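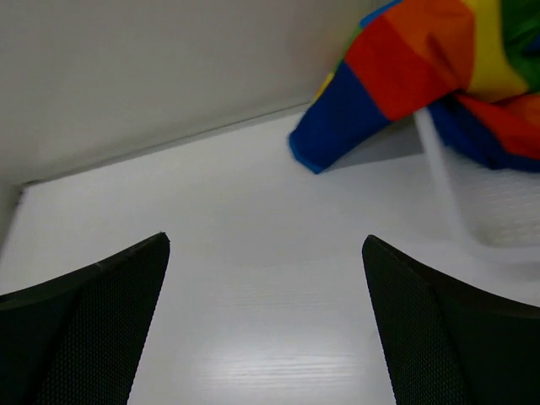 The Stovcombe textile corner reopens in February with 40 more fabric pieces to sort and fold. Donations came from Forero and Uysal, and most are cotton. Brights go on the second shelf this time, along with anything striped or multicolored, like the crumpled rainbow-colored cloth by the white wall. Solid colors stay in the bins under the window. Please fold to a 13-inch width so the stacks fit.

Sorting starts at 8 in the morning. Wipe down the tabletops before you leave.

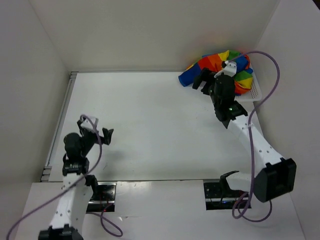
White tabletop with walls on three sides, Grestirberg room.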